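作業ノート 通し工程まわり 7月 金曜

朝一で搬送側のログを確認。夜間の停止は3回、いずれも治具トレイの着座不良。ロボット本体のエラーはなし。着座センサの閾値は先週のままにしてある。下げれば止まらなくなるが、傾いたトレイをそのまま送る可能性があるので触らない。トレイの縁の摩耗を疑って7枚抜き取り、ノギスで測った。うち2枚は角が明らかに丸い。残りは判断がつかないので赤テープを貼って棚の下段に置いた。赤テープのものは使わないこと。

対象品は Belkadi 向けの小型の飾り金具。口金の形をした小さい部品で、上に丸環が付いている。この環に細い紐を通し、仮留めして次工程に渡す。自動化の範囲は現状、トレイの供給、金具の姿勢補正、検査、払い出しまで。通し作業と仮留めは人が行う。春の計画書では通しも自動化範囲に入っていたが、Plerkville の事前試験の結果を受けて外した。経緯は前のノートに書いたので繰り返さない。

計画を外したことで、作業者側の仕事の中身がかなり変わった。以前は一人が金具を取り、向きを揃え、通し、仮留めし、目で見て箱に入れるまでを通してやっていた。今は向きの揃った金具が手元に来て、通しと仮留めだけを続ける。一個あたりの時間は短くなったが、手を休める箇所がなくなった。金具を選んだり箱を替えたりする動作が、実質的には手の休憩になっていたらしい。導入前の時間分析ではこれらを「付帯動作」として全部削減対象に入れていた。分類の仕方が粗かったと思う。

午前の測定。
対象は第2セル、作業者は Yupin Suwannarat さんと Magdy Samir さん。払い出し間隔は標準設定。連続80個を一区切りとし、区切りごとに通しのやり直し回数、落下、検査はねを記録した。
・最初の区切りは両名ともやり直しが少ない。落下なし。
・二つ目でやり直しが増える。増え方は Samir さんの方が大きい。
・三つ目の途中で Samir さんが手を止めて指を伸ばす動作を繰り返したので、こちらの判断で測定を打ち切った。
・Suwannarat さんは三つ目まで完了。やり直しは二つ目とほぼ同じ水準。
打ち切った分は集計から外すのではなく、打ち切りとして残す。外すと疲労の影響が小さく見える。

通しの所要時間は、紐の先が環に入るまでと、入った先を引き出すまでに分けて取った。ばらつきが大きいのは前半。後半はほぼ一定。前半の時間は環の傾きに左右される。機械の姿勢補正は金具本体の外形で合わせていて、環の向きは見ていない。本体がきれいに揃っていても環は好きな方向に倒れている。作業者は毎回、指先で環を起こしてから通す。この動作は設計書のどこにも出てこない。

環の向きを検出して補正する案は前からある。問題は反射。金具の表面に細かい面があり、照明の角度次第で強く光る点がいくつも出る。輪郭抽出がそちらに引っ張られる。拡散照明に替えた試験では環の縁のコントラストまで落ちた。暗い環と暗い紐が重なるともう分離できない。偏光板はまだ試していない。Cutadow から借りたものが引き出しにあるはずだが、見当たらない。持っている人は戻してほしい。

昼、第2セルの机の高さを変更。作業面を少し下げ、手元灯を左に寄せた。Suwannarat さんは下げた方がよいと言い、Samir さんは変わらないと言った。二人の身長差を考えると机を一つの高さに固定しているのがそもそもよくない。昇降式の脚の見積もりを取る。

午後は払い出し間隔の変更を試した。標準設定では一定間隔で金具が来る。作業者が遅れると待ち位置に溜まり、満杯になるとセル側が止まって黄色灯が点く。点灯の記録は監視画面に残り、班長の画面にも出る。仕様上は設備の状態表示で、作業者の評価に使うものではない。しかし現場では「自分が止めた」表示として受け取られている。Samir さんが午前に無理をして続けたのも、おそらくこれが関係している。本人は否定した。

変更案は、足元のペダルを踏んだときだけ次を払い出す方式。Ehab Ait Brahim さんに制御側を直してもらい、14時過ぎから運転した。タイマ呼び出しを切り、ペダル入力の立ち上がりで1個払い出す。二度踏み防止に短い不感時間を入れた。最初は不感時間が長すぎて踏んでも反応しないことがあり、二度短縮した。最終値は制御盤の扉の裏に書いた。

結果。時間あたりの処理数は標準設定より少し下がった。やり直しは減った。検査はねも減ったが、母数が小さいので差があるとは言わない。黄色灯は一度も点かず。ただしペダル方式では待ち位置に溜まらないのだから、点かないのは当然で、改善の証拠にはならない。比較に使うなら作業者の手が空いた時間の方を見るべき。これは今のところ自動では取れていない。

二人の作業の間隔はかなり違った。Suwannarat さんはほぼ等間隔で踏む。Samir さんは数個を速くやって少し間を空け、また速くやる。合計時間は大差なかった。一定間隔の払い出しは、前者には合っていて後者には合っていなかったということになる。標準設定の間隔は Flilberg の立ち上げ時に一人の作業者の平均から決めた値で、分布は見ていない。

通し作業の手の使い方について、手順書の改訂用に整理する。現行の手順書は「金具を保持し、紐を環に通す」の一行だけ。新しく入る人には足りない。金具を手に当て、指で押さえて動かないようにし、環を浮かせた側から紐を入れる。押さえが弱いと金具が回り、強すぎると跡が残って長く続かない。押さえる力を数値で書くのは無理なので、最初の一日は隣に経験者がつく形にする。自動化後に経験者をほかのラインへ回したため、今は隣につける人が足りない。工数計算ではこの教育分がゼロになっている。直す。

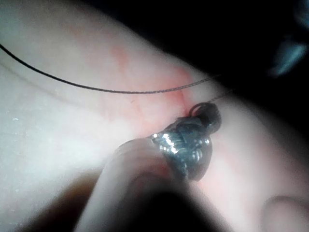

Kianoush Dehghan さんからは夕方、ペダル方式は賛成だが処理数の目標をそのままにしておくなら結局みんな急いで踏むだけになる、先に目標の方を見直さないと効果は測れない、という指摘があった。そのとおりだと思う。今日の試験では目標値を表示していなかったので、この条件は入っていない。来週は表示あり、表示なしの両方で取る。表示ありのときの値が本番に近いはず。

もう一点、目標値の根拠を調べた。計画書の数字は通しまで自動化した場合の能力から出ていて、範囲を変更したときに更新されていなかった。人が通している工程に機械の能力値が目標として残っていたことになる。生産管理には Youssra Tawfik さん経由で修正を依頼済み。回答待ち。

検査側。はね品13個を目視で再確認した。紐の二重通しが多く、次いで仮留めの緩み。金具そのものの不良は少ない。二重通しは検査画像では通常品と区別しにくいことがあり、はねの一部は過検出だった。過検出品を良品に戻す作業も人がやっている。導入前にはなかった仕事で、今は手の空いた人が空いた時に見ている。担当と時間を決めないと、箱が溜まったまま週を越す。今日も溜まっていた。

黄色灯の件は、班長画面への表示を止められるか Ait Brahim さんに確認した。表示だけなら設定で消せる。記録は設備保全で使うので残す。記録の閲覧権限は保全だけに絞る方向で相談する。作業者にも、何が記録されて誰が見るかを書いたものを渡す。立ち上げ時に配った資料を読み返したが、設備の説明だけで記録の話は一行もなかった。

残り作業
・赤テープのトレイの角を投影機で測る
・払い出し設定はペダルのまま週明けに引き継ぐ。標準に戻すときは盤内の切替と画面の設定の両方
・昇降脚の見積もり
・手順書の通しの項、下書きを Suwannarat さんに見てもらう
・偏光板を探す
・作業者の手が空いた時間の取り方。ペダルの踏み込み時刻と払い出し完了時刻の差では足りない。仮留めの終わりをどう取るか未定
・過検出品の箱、週明けの午前中に Dehghan さんと二人で見る

17時、第2セル停止。エア元弁閉。ペダルのケーブルは床に仮固定のまま。台車を通すときは反対側を回ること。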